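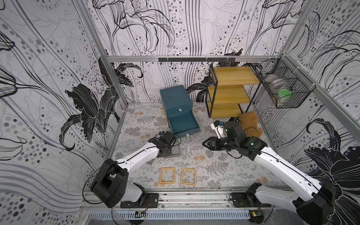
The Eswood Record Fund helps independent singers and songwriters issue a first album on vinyl. It pays for mastering, pressing and printed sleeves, and it leaves the ownership of the songs and recordings with the artist. Sleeves are printed in one ink on uncoated board, and applicants should plan their cover with that in mind. Bold line drawings in black and gray, like the lilies on the wallpaper above, suit this process well; color photographs generally do not. The answers on this page apply to the current round of applications and replace all earlier versions.

Eligibility

Who may apply to the Fund?

Any solo artist, duo or group that has not previously released a full-length album on vinyl. Earlier singles, short digital releases and live recordings do not affect eligibility. Where one member of a group has released an album under another name, the group may still apply, but the earlier release must be listed on the form.

Must all of the songs be original?

At least half of the songs on the album must be written by the applicant or by a member of the applicant's group. Traditional songs in new arrangements are counted separately and should be marked "trad., arr." on the track list. Cover versions are permitted once the applicant has obtained the necessary license. The Fund does not obtain licenses on an artist's behalf.

Are instrumental albums accepted?

Yes. The lyric sheet may be left out of the application in this case. A short note on each piece is welcome but not required.

May an artist apply in a language other than English?

Songs may be in any language. The application form must be completed in English, and lyrics in other languages should be sent with a plain translation. The translation is used only to help the readers follow the songs and is not judged as writing.

Preparing an application

What should be included?

A complete application consists of the form, a full track list, unmastered recordings of all songs, lyrics, and the names of every performer and writer. Rough mixes are acceptable. Demonstration recordings made at home may be sent for songs that are still being worked on, provided that no more than three songs on the album are at this stage.

How long should the album be?

The total running time must not exceed 40 minutes. Each side of the record should hold 20 minutes or less, as longer sides have to be cut at a lower level and lose some of their low end. Applicants whose songs divide unevenly should consider the running order before applying. Changes to the order after the lacquer has been cut are charged to the artist.

Does the Fund recommend a studio?

The Fund has no preferred studio. Several past albums were recorded at the Loderow Rooms and others in churches, kitchens and rented halls. The readers listen for the songs and the performance, and a modest recording is not a disadvantage. Clipping, hum and unintended noise between tracks should be corrected before the files are sent, as mastering cannot always remove them.

How should songwriting credits be handled between members of a group?

The Fund asks for a written agreement signed by all members, showing each writer's share of every song. Equal shares are common but are not assumed. If no agreement is supplied, the application will be held until one is received. 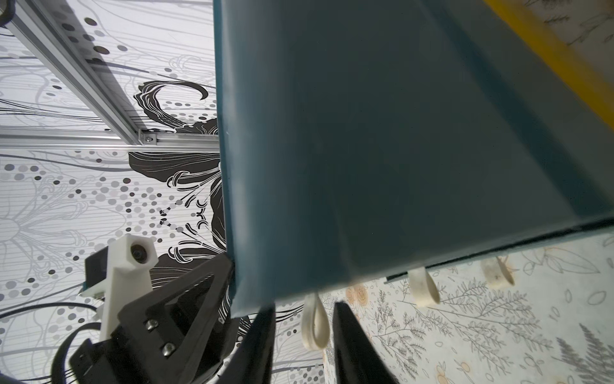 Kai-wen Yuen has written to ask whether two singers who build their harmonies together at rehearsal should both be named as writers, even if one of them brought in the words and the tune. The Fund takes no position on this. A harmony part is often treated as arrangement, and many duos prefer to share the credit all the same. Either choice is acceptable when both singers have signed the agreement, and the printed credits must match it exactly.

Selection

Who reads the applications?

Each application is heard by three readers drawn from working musicians, engineers and radio presenters. Readers do not hear applications from artists with whom they have performed or recorded. Names of readers are published at the close of each round.

When will a decision be made?

Applications close in September at 5:00 p.m. on the date printed on the form. Decisions are sent by e-mail within 90 days of closing. Applicants are asked not to request updates during this period.

Will unsuccessful applicants receive comments?

Brief written comments are provided on request. They reflect the views of individual readers and cannot be appealed. An artist may apply again in a later round with the same album or a different one.

Pressing and sleeves

How many copies are made?

The largest pressing the Fund will support is 1000 copies. Smaller pressings may be agreed with the artist, taking into account past concert attendance and any existing mailing list. Additional copies may be ordered directly from the plant, Hsueh Pressing, at the artist's own expense.

May the artist approve the sound before pressing?

Yes. Test pressings are sent to the artist, who should play them in full on more than one turntable if possible. Faults should be reported by side and by time from the start of the side. Written approval is required before the full order begins. Approval covers the cut as well as the labels, so spelling and track order on both should be checked at the same stage.

What are the requirements for lyric inserts?

A single sheet, printed on both sides, is included in the cost. Lyrics should be supplied as plain text, with line breaks and stanza breaks as the writer wishes them to appear. Where the lyrics on the page differ from the words sung, the printer will follow the page. Quotations from other writers' songs must be cleared and credited.

Sales and rights

Who keeps the income from sales?

All income from copies sold at concerts belongs to the artist. Copies sold through the Fund's distributor, Trirkis, carry a fee, which is set out in the distribution agreement. Use of the distributor is optional, and artists who decline it receive the full pressing at one delivery address.

May the songs be licensed for film or television?

Yes, and the Fund's consent is not needed. It asks only to be told of any license that requires a change to the printed credits on later pressings.

Must the Fund be named on the record?

The line "Released with the support of the Eswood Record Fund" must appear on the back of the sleeve. No logo is required. The same line should be used in the notes of any digital release of the album.

What happens if a group separates before the album is released?

The artist named as contact on the form should notify the Fund in writing as soon as possible. Work already under way at the plant will normally be completed. The finished copies are then divided according to the agreement between the members, and in equal parts if the agreement does not mention them.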